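Drutgate News > People > At Home

Last updated: 10/03/2020

The box by the door

Reet Ots has moved house five times and says she has lost something small on every move except the last one. She puts that down to fruit boxes.

"I used to put everything in bags," she says. "Then you get to the new place and the bags all look the same. You throw one out with the packing paper and there goes your ring."

Ots, who works in the accounts office at Skelten, now keeps a cardboard box on the shelf inside her front door and another in the bedroom. Watches, bracelets, hair clips, keys and anything else that comes off at the end of the day goes into one of them. When she moves, the boxes travel on the front seat of the car.

She got the idea from Dagmar Tichý, a neighbour in her old building on Fastetti Street. Tichý had been bringing boxes home from the greengrocer for years and covering them with whatever paper was left in the drawer.

"Mine were plain brown and I was quite happy with that," Ots says. "Dagmar wasn't. She said if it was going to sit in the hall I should at least make it look as if I meant it."
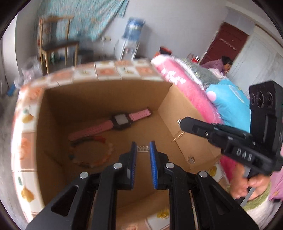 Both women prefer a printed pattern to a plain colour. Tichý likes checks and squares because the lines show her where to fold. Fruit is a favourite, and she has done one with lemons for her sister.

"You start at a corner and you go slowly," Tichý says. "People put on too much glue and the paper bubbles. I use a glue stick on the flat parts and double-sided tape on the rim. The rim is where your hands go, so that's where it tears first."

She doesn't line the inside. She tried it with felt and found that earrings caught in it. Bare cardboard can be wiped with a dry cloth, and when it gets grubby the whole box goes for recycling.

Neither of them uses dividers. Ots bought a plastic tray with compartments from Tóth, the hardware shop by the station, and gave it up in April last year.

"Everything had its place and I never put anything in its place," she says. "With the box I can drop my watch in when I'm half asleep. I know it's in there. I might have to move a bracelet to get at it, but that takes no time."

The one thing she is strict about is size. A box that is too big fills up with post and batteries. Hers are deep enough that nothing rolls out if they're knocked, and shallow enough that she can reach the bottom without taking them down.

Tichý empties hers on the first Sunday of the month. Broken clips go in the bin and odd earrings go in a jam jar, in case the other one turns up. Ots says she means to do the same but usually waits until she can't find something.

She has no plans to move again, though the lease is up for renewal in the summer. The bedroom box has started to sag at one end, and Tichý has already offered her a roll of paper with pears on it.

Get our weekly newsletter. Enter your email address to sign up. You can unsubscribe at any time.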